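Section 4: Setting up and running the Pretus wet cleaning cabinet

This section covers first set-up, daily start, a standard garment cycle and end-of-day shutdown for the Pretus cabinet as supplied to Velldale shops. Read Section 3 (Water and power connections) first. Do not start the cabinet until the connections in Section 3 have been signed off by a licensed plumber and a licensed electrician.

Last revised January 29, 2022

4.1 Before you switch on

1. Check that the cabinet is level from front to back and from side to side. Adjust the feet with the spanner supplied, then tighten the lock nuts.
2. Remove the transport bolts from the rear of the drum. Keep them in the document pouch. They must go back in if the cabinet is ever moved.
3. Open the cold water tap fully. Look over every hose joint for drips.
4. Fit the lint drawer. It clicks when it is fully home.
5. Wipe the inside of the drum with a damp white cloth. If the cloth picks up grey marks, keep wiping until it comes away clean.

Caution: Never run the drum with the transport bolts fitted. The bearings will be damaged and the damage is not covered by warranty.

4.2 Filling the detergent and conditioner tanks

The cabinet has two tanks behind the lower front panel. The left tank takes Dallau neutral detergent. The right tank takes Dallau fibre conditioner. The filler caps are different sizes, so a cap that won't thread easily is probably on the wrong tank.

1. Put on gloves and eye protection.
2. Release the lower front panel with a quarter turn of both catches.
3. Fill each tank to the upper line. Do not fill past the line.
4. Refit the caps by hand. Do not use a tool.
5. Select Service, then Prime, and hold the green key until liquid shows in both clear hoses.
6. Close the panel.

Note: If you have changed over from another brand of detergent, drain and rinse the tank before filling. Mixed products can gel in the hose and block the dosing pump.

4.3 Entering the shop code

The controller asks for a shop code the first time it is powered up, and again after a full reset. The factory code is 1548. Change it to your own code before staff begin using the cabinet.

1. Enter the factory code and press OK.
2. Go to Settings, then Codes, then Shop.
3. Enter your new code twice.
4. Write the code on the card inside the back cover of this manual and lock the manual away.

If the code is lost, call the Velldale service desk. Have the serial number ready. You'll find it on the plate inside the door.

4.4 Sorting garments

Wet cleaning uses water, so sorting matters more here than it does at a solvent machine. Read every care label. A garment marked with a crossed-out W in a circle must not go in the cabinet.

Sort by colour first, then by fibre, then by weight. Keep these apart from everything else:

- Wool coats and lined jackets
- Silk and viscose
- Anything with beads, sequins or glued trim
- Dark denim that has not been cleaned before

Empty all pockets. Close zips and hooks. Put belts and detachable collars in a mesh bag and tag the bag with the same ticket number as the garment.

Test for colour bleed on a hidden seam. Dampen the seam, press a white cloth on it and check the cloth. If any colour has moved, set the garment aside and speak to the customer before going further.

4.5 Running a standard cycle

1. Load the drum loosely. Maximum load is 6 kilograms, or 4 kilograms for wool.
2. Close the door and turn the handle down until the lock light comes on.
3. Choose a program. Program 1 is Everyday, program 2 is Delicate and program 3 is Wool.
4. Check the dose shown on the display. The controller sets it from the program and the load weight.
5. Press Start.

The door stays locked until the drum has stopped and the water has drained. If you need to stop a cycle early, press Stop once and wait. Pressing it again does not speed up draining.

Caution: Do not raise the water temperature on program 3. Wool that has felted cannot be brought back to size.

4.6 Unloading and finishing

1. Take garments out as soon as the lock light goes off. Creases set if they sit in the drum.
2. Shake each piece once and hang it on a shaped hanger.
3. Move wool and lined items to the drying cabinet on the low setting. Leave a hand's width between hangers.
4. Finish on the Eskildsen tensioning form while the garment still has a little moisture in it. Set the shoulders first, then the hem, then the sleeves.
5. Check the measurements against the intake ticket. If a garment has come up short, return it to the form and steam it again with light tension.

Note: The form can stretch knitwear. Use a flat table and a hand steamer for knits.

4.7 End-of-day shutdown

1. Run the Rinse program with the drum empty.
2. Pull out the lint drawer, clear it and rinse the screen under the tap.
3. Wipe the door seal, including the fold at the bottom where buttons and pins collect.
4. Turn off the cold water tap.
5. Switch off at the wall isolator.
6. Leave the door ajar overnight.
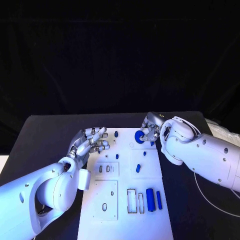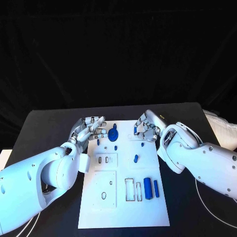 4.8 Routine care

Every 50 cycles the display shows CLEAN FILTER and will not start a new program until the inlet filter has been cleaned. Turn off the tap, unscrew the inlet hose, pull the filter out with pliers and rinse it. Refit it with the domed side facing the hose. Hold OK to clear the message.

Check the door seal for cuts at the same time. A seal with any split must be replaced before the cabinet is used again.

If the shop closes over the December break, drain both tanks and run the Rinse program twice before you leave. Prime the tanks again when you reopen, following 4.2.

Fault codes are listed in Section 5.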